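Category: Workbench & Storage > Trays, bins and small parts
Last updated: Thursday, October 17, 2024

White tray for white blocks?

plevham_bench
I need to settle on a tray for our tagged blocks. The table is black and the backdrop is green, and I'm happy with both. The blocks are white and so is the tray. I have money for one change this month and I can't decide if it should be the tray.

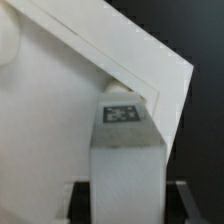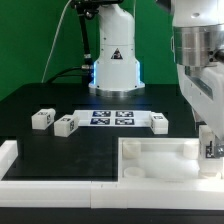
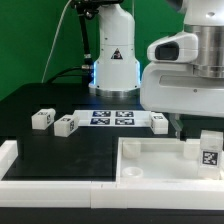
At the end of the day everything goes in the tray and the tray goes on a shelf. We have 40 blocks in total, most of them in a drawer. When I pack up in a hurry I miss the ones standing in the corners. Last week I put the tray away twice with a block still in it and then went looking for it under the table.

gridpaper
Get a dark gray one. White on white is hard on the eyes, and you'll see dust in it too.

rsutton_oh
I'd keep the white. We bought black Pradden trays at work and the scuffs showed within 10 days. We went back to white and wiped them down on Fridays. How deep is yours?

plevham_bench
Shallow, 3 inches at most. I'd like to keep the depth whatever color I get.

gridpaper
Scuffs don't matter if you can find your blocks. He's losing them in the corners, so color is the whole question.

rsutton_oh
I don't agree. If things hide in the corners, get rid of the corners. A tray with rounded insides fixes that in any color.

Sumathi Iyer
Try a liner first. I cut gray felt to fit a white tray and it took 30 minutes. Leave a finger gap on one side so you can lift it out and shake it. Use thin felt or tall pieces will tip over.

gridpaper
Felt sheds. You'll be picking lint off the tags.

Sumathi Iyer
The craft store kind does. The stiff Vernix sheets haven't shed on me so far. Matte drawer liner would also work.

plevham_bench
I have some drawer liner left over from the kitchen, so I'll start with that. Is it worth gluing the printed marker board down while I'm at it? I've been using loops of tape.

rsutton_oh
Stick with tape. Glue makes a mess of a black top and you'll want to move the board sooner or later.

gridpaper
Agree on the tape. I'd still get the gray tray.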